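The robot that wouldn't let go

I want to talk about a logging problem, which I realize is a terrible way to start an essay. Stay with me!

Back in April our two-arm setup at Brarent had a fault. It's a tabletop job: pick up a ball, put it down in a tray, go again. Out of 900 runs, 846 finished with the ball down and the fingers open. In the others the gripper just stayed shut. The arm did its whole routine, went over to the tray, got the command to release, and then carried the ball back home like a dog with a sock.

Now, a rubber ball is about the least scary thing a machine can hang on to. So we did what I suspect most small labs do, and wrote "operator reset, continue" in the log. One of us would hit pause, reach over, work the ball free and start it up again. I did it plenty of times myself (with my sleeve down, bad habit) and never thought of it as putting my hand in a machine that had stopped listening.

Vibeke Hallgrímsson was the one who got mad. She came over from the Pridby site for a week, read the log on her first morning and asked why we were calling it a reset. A reset is when you restart something that's fine. What we had was a gripper ignoring an open command, and pause on our controller holds position with the motors live. If that command had been sitting in a queue somewhere, it could have gone through while somebody's fingers were between the pads.

And it was sitting in a queue! The release message was getting stuck behind status traffic and showing up late, sometimes after the pause.

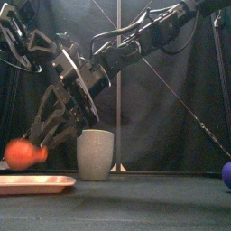 So the fix took an afternoon, and the argument took a lot longer. I still hear people say a light-duty arm doesn't need the full routine, power off, tag on, then hands in. It slows you down, sure. I timed myself grumbling through it and it was 50 seconds. I've spent longer than that looking for my coffee.

What bugs me is how the word did the damage. If the form had said "failed to release," we'd have stopped after the second one. "Reset" sounded like housekeeping, and we let it pile up for weeks. I'd like to see every lab with a shared log go through it and pull out the soft words: reset, nudge, hiccup, retry. Ask what the machine was told to do and what it did. Write those two things down.

We've changed our form, and you can't close an entry now without filling in both boxes. Vibeke wants a third one for where your hands were. I argued against it for a day or so, and then I went and added it.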